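Monday, and the sofa is finally dressed

The old cover came off in August and I never got round to putting anything back on. For two months we sat on bare foam with a bath towel over the worst bit. The foam sheds, and I was forever picking crumbs of it off my jumpers.

I looked at a few options. Endik will make a cover to measure, but they wanted the whole sofa collected and I have no way of getting it down the stairs without taking the door off again. Saarinen in town had a plain grey one in thick cotton -- nice cloth, wrong size, and they don't split the sets. In the end I bought a stretch cover from Fluteck, the three-seater size. The catalogue had it in 7 patterns. Most were too pale for a household that eats its tea on the sofa, so I went for the dark one with the white print.

Fitting it took the best part of an evening. The instructions say to start at the arms. I would start with the backrest, get the seam straight along the top edge, and only then pull the front down. I did it their way first and the pattern ran downhill from left to right, so off it came.

The cover came with 4 foam rods to push down the gap behind the seat. They pop out when anyone sits down heavily. I've since swapped two of them for lengths of pipe lagging, which grip better and cost next to nothing.

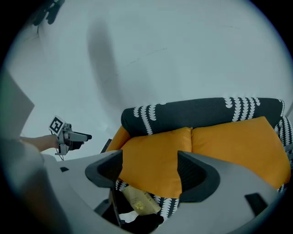 Dark covers show every bit of fluff, so buy a decent lint roller at the same time, was the first comment under my last post, and I can't argue with it. I've been over the seat twice since Monday.

The white wall behind it could do with a picture or a shelf next. There are a few faint marks on it that I'd like to wash off before I drill anything. I still have to decide what to do about the armchair too. Fluteck do a matching cover, but I think both in the same print would be too much in a room this size, so the chair may stay brown for now.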